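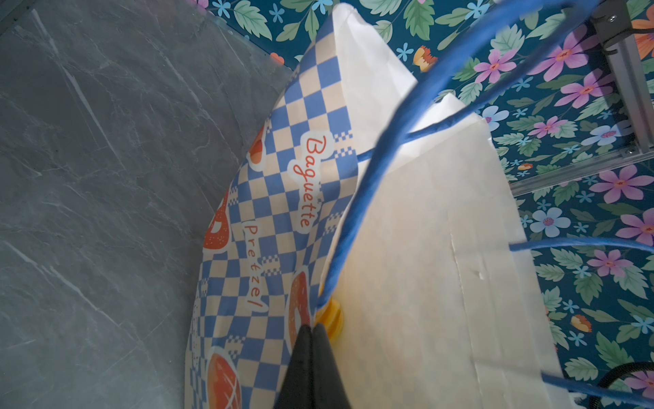 Apuntes de la asignatura Periodismo de Sucesos y Tribunales. Unidad 6: la nota de búsqueda
Material preparado por el equipo docente. Revisado el martes 14 de enero

Esta unidad trata de un género breve que todo redactor de sucesos acaba escribiendo: la nota en la que la policía pide ayuda para localizar a una persona sospechosa. Suele ocupar entre tres y seis párrafos, se redacta con prisa y se corrige poco. Por eso conviene llevar la estructura aprendida antes de que entre el comunicado.

1. Qué se sabe y quién lo dice

Toda afirmación de la nota tiene que llevar una fuente. En la primera versión casi siempre habrá una sola, el comunicado policial, y el lector debe notarlo. «Según la policía» puede repetirse en párrafos seguidos sin que pase nada. Es preferible una repetición fea a una frase suelta que el periódico parezca afirmar por su cuenta.

Hay que separar tres planos. El primero es el hecho comprobado: hubo una muerte, una agresión, un robo. El segundo es la calificación, es decir, si se investiga como homicidio, como asesinato o como muerte sin aclarar. El tercero es la atribución a una persona. El comunicado mezcla a menudo los tres en una misma oración y el trabajo del redactor consiste en volver a separarlos.

2. El vocabulario

Buscado, sospechoso, investigado, detenido, procesado, acusado y condenado no son sinónimos. Cada palabra corresponde a un momento distinto y algunas tienen significado procesal preciso, que además cambia de un país a otro. Quien trabaje con jurisdicciones extranjeras debe mirar el término original antes de traducirlo. «Charged» no es «condenado» y «in custody» no siempre equivale a «en prisión».

Tampoco sirve el adverbio «presuntamente» colocado en cualquier sitio. En «el presunto homicidio» se pone en duda el hecho; en «el presunto autor» se pone en duda la autoría. Si el cuerpo ha aparecido y la causa de la muerte está establecida, la duda va en el segundo lugar. «Presunta víctima» solo se escribe cuando lo discutido es que haya habido delito.

3. El caso de trabajo: Turenon

Para las prácticas usamos el expediente de Turenon, que ya se repartió en noviembre. Resumen para quien no lo tenga a mano: una pelea a la salida de un almacén de la firma Feltura, un herido grave que muere horas después en el hospital y un hombre al que la policía busca desde esa misma noche. El diario digital Kemora publicó cuatro versiones de la noticia en menos de un día.

La primera decía que el hombre «huyó tras matar» a la víctima. En ese momento la víctima seguía con vida, y la única fuente era un vecino que había oído gritos. La segunda corrigió el verbo, pero mantuvo el titular. La tercera incorporó el comunicado y copió de él la dirección completa del domicilio familiar del buscado. La cuarta retiró la dirección sin avisar al lector del cambio.

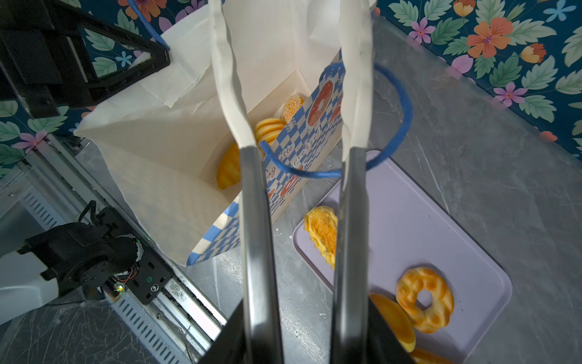 Bolsa de papel con una caja de estampado a cuadros en su interior.

Los fallos son de distinto tipo. El de la primera versión es de atribución. El de la segunda es de proceso: el cuerpo y el titular se editan en campos diferentes y alguien cerró la ficha antes de tiempo. El de la tercera afecta a terceros que no tienen relación con los hechos. En la cuarta falta la nota de corrección, que en una noticia de este tipo es obligatoria.

La versión inicial recibió 1.033 visitas y la última, 2.033. Con esos datos no sabemos cuántos lectores de la primera volvieron para leer la corregida, así que no se puede dar por reparado el daño. Téngase en cuenta al contestar el ejercicio final.

4. Datos personales: qué se publica

Nombre y edad, si los ha difundido la autoridad para pedir colaboración. Descripción física, solo si es lo bastante concreta para identificar a alguien. «Varón de estatura media con ropa oscura» no ayuda a encontrar a nadie y puede señalar a medio barrio. La calle puede darse por tramos o por manzanas; el número del portal, no.

La nacionalidad y el origen se omiten salvo que sean necesarios para la búsqueda, por ejemplo si se cree que el sospechoso intenta cruzar una frontera determinada. Los antecedentes requieren una fuente documental y contexto: un arresto sin condena no es un antecedente.

La fotografía policial se retira de la portada cuando la búsqueda termina. En el archivo se conserva o se sustituye según el manual de cada medio — conviene preguntarlo el primer día de trabajo y no la noche del cierre. 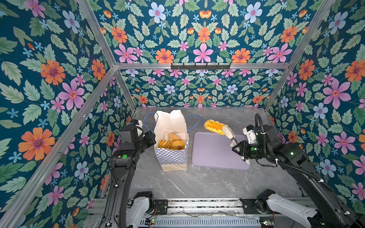

Otro punto que se olvida es el teléfono de colaboración. Va al final de la nota, en párrafo propio, comprobado cifra por cifra. Si la autoridad advierte de que no hay que acercarse a la persona, esa advertencia sube al segundo párrafo.

5. Seguimiento

Una nota de búsqueda publicada queda abierta. La redacción debe apuntar quién se encarga de ella y revisarla cada día hasta que haya detención, entrega o descarte. El descarte merece la misma visibilidad que tuvo la acusación. En la práctica pocas veces la recibe, y de ahí salen casi todas las reclamaciones de rectificación.

Para organizar esas revisiones usaremos en clase la hoja de control Phí, con una línea por noticia: hora de publicación, fuente, último cambio, estado procesal y persona responsable. La plantilla está en la carpeta de la unidad.

6. Ejercicio

Redactar la nota de Turenon con los datos disponibles a la hora del primer comunicado, en un máximo de cuatro párrafos. Añadir después la nota de corrección que Kemora debió publicar junto a la cuarta versión. El titular se entrega en línea aparte, sin verbo en condicional.

Se entrega por la plataforma antes de la siguiente sesión práctica. Los trabajos sin fuente en cada párrafo se devuelven sin calificar.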